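Decluttering and Storage: Your Questions, Our Doubts

Last updated July 12, 2025

Do I need to buy bins before I start?

No. The stores would love you to think so. Sort first, and see what's left when the trash and the giveaways have gone out the door. Most people who write to us already own more containers than they have things worth keeping.

Does the "one year rule" work?

For clothes, maybe. For a pipe wrench or a roasting pan, it's silly. We've never seen any proof behind the one year figure, and the people who repeat it tend to be selling a course.

Is the Brenow method worth paying for?

Helmi Mäkelä went through all 14 lessons for us. Her view is that two of them had something useful in them, and the rest was music and pep talk. The printable labels are fine - so is masking tape.

Open bins or bins with lids?

Lids keep dust off and look tidy in a catalog. They also get in the way every time you want a screw. For small parts you reach for every week, we'd go open.

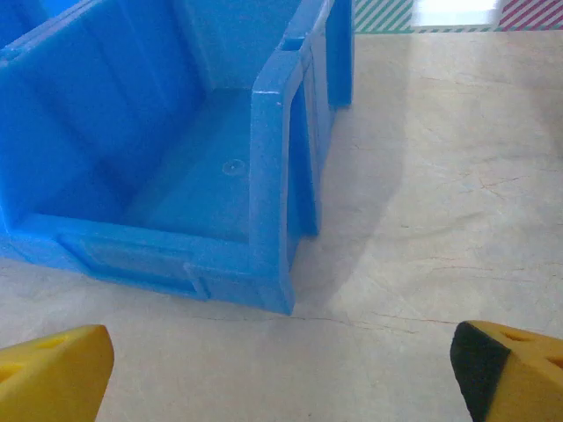
For winter coats and papers, a lid makes sense, though not the vacuum kind. We've yet to hear from anyone who was still using theirs by the next August.

How much money can I make selling my stuff?

Less than you hope. One reader in Halonen listed up to 1,908 items over the years and figures she'd have done better with a weekend job. Sell the three best things and donate the rest.

Will a tidy house make me less stressed?

It might. It might also be that calmer people have more time to tidy. Be wary of anyone who is sure which way that runs.

Should I rent a storage unit?

Only with an end date on the calendar. Units get cheap first months and expensive second years. Add up the full cost before you sign, then ask what you'd pay to replace what's in there.

Do you take money from the brands you mention?

No, and we pay for our own courses.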